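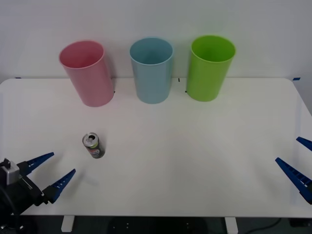

Podanville Women's FC - did the captain get married over the break or not??

Posted by Kendra Carrier, 17 January 2025
44 replies - 130 shares

ok so the club site now has her down as Lamduan Srisuk-Belell. Was just Srisuk all last season. Did I miss a wedding? No post, no ring pics, nothing

siriwan_end: you missed it. Small thing in Clarnarcombe, family only. My cousin did the flowers

Kendra Carrier: who's the husband tho

siriwan_end: Belell, used to play keeper for the reserves. Two seasons maybe. Not a big name

leftbackfatemeh: No. Belell is her mom's name. She said so in the program interview back in April, she was adding it for her grandmother. Does no one read the program

siriwan_end: so my cousin did flowers for what then

leftbackfatemeh: a birthday? no idea. I still have the program, page 3

row_F_regular: those net worth sites say married with two kids and worth 200 grand. Same site had her as a goalkeeper so

Kendra Carrier: lol she's five foot nothing

siriwan_end: still think there was a wedding. Guy was definately at the Clarnarcombe away game, sat with her parents

leftbackfatemeh: that's her brother

row_F_regular: can we talk about her 100th cap instead. Is the club doing anything for it

Comments (3)

Duangjai Sriwong: She taught my daughter's skills class, lovely person. Leave her private life alone maybe?

Sunee Kongkaew: it's only a name on a web page, people are just curious

Fatemeh Bagheri: scanned the interview, will put it up tonight if teh scanner behaves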